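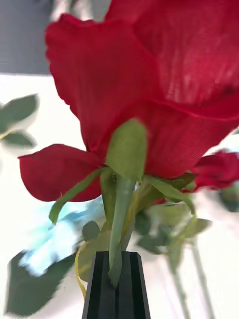
Equipment > Manipulation > Methods & Software > Jamine Stem Grasping

Jamine Stem Grasping Package

A flower is mostly a bad place to put a gripper. The part that attracts the attention of a vision system is large, colorful, and easily crushed, and the part you want to hold is a thin green line lying among other thin green lines. Jamine is Dullby's method for finding the line and leaving the rest alone.

The package contains the trained policy, the training code, our wrist camera calibration tool, and the full set of 2,000 recorded demonstrations, including the clumsy ones. It does not contain an arm, a gripper, or flowers. We have been asked about the flowers more than once.

How it works

Most grasp planners pick one point from one view and commit to it. Jamine picks a rough point from the fixed camera, moves the gripper partway there, and then looks again through the wrist camera before closing. The second look is the entire idea. It costs a short pause on every pick, during which the arm seems to be having doubts, and visitors tend to ask whether it has crashed.

The policy scores each candidate grip by how well it lines up with the stem and how much leaf it would drag along. Petals carry a heavy penalty. An early version had no such penalty and treated every bloom as a handle, with results that Malcolm Heywood, who wrote it, has asked us to describe as "informative."
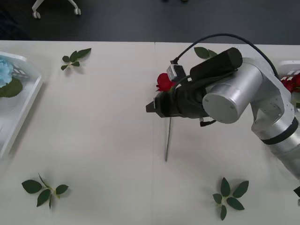 Clutter was the condition we cared about most. A clean table flatters any method, and nobody's packing bench looks like that by lunchtime. So we test with leaf sprigs lying loose on the white tabletop while the arm lifts a rose with its stem hanging below the fingers. A sprig is green, has a stem of its own, and would love to be picked up. Telling it apart from a flower you want took us longer than the rest of the project put together, and we still think of it as the main result — even if it makes a dull slide.

What we found

We ran 729 attempts in the Prisdale lab with the second look switched off. In 347 of them the gripper closed on a leaf, on a petal, or on nothing whatsoever. With the second look on, over the same layouts, that happened 2 times. Both were with stems lying directly across each other, and we had rather hoped nobody would try that.

Those numbers cover getting hold of the stem. They say nothing about arranging the flowers nicely afterward. Taste is outside the scope of the license.

Roses and hydrangeas are harder to mix than they look. A hydrangea head spreads wide enough to hide the top of its own stem from a camera overhead, so the first guess is often poor and the wrist camera has to do the work. Roses lying side by side bring a different problem: the policy has to pick one stem and stick with it. It used to hover between two of them like a shopper in the cereal aisle.
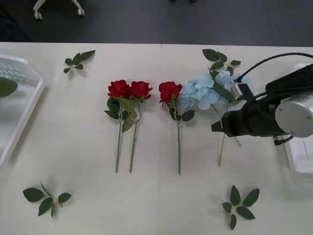
What you need

- A six- or seven-axis arm with a parallel gripper. Narrow fingertips do much better than wide ones.
- One fixed camera with a view of the whole table, and one small camera on the wrist.
- A pale, plain work surface. Dark green is a poor choice, for reasons you will discover quickly.
- Trays for the finished stems, fixed down. Ours wandered all through April and we blamed the software.

License and support

Academic licenses cover the code and demonstrations. Commercial licenses add setup help and the Siddiqui planner plug-in, which swaps in for the approach motion if your arm is mounted somewhere awkward. Demonstration files were last updated on 18th August; older copies still work but have the left and right trays swapped in the labels.

14 shares | 3 comments

Contact Dullby Sales | © Dullby, Prisdale | Back to top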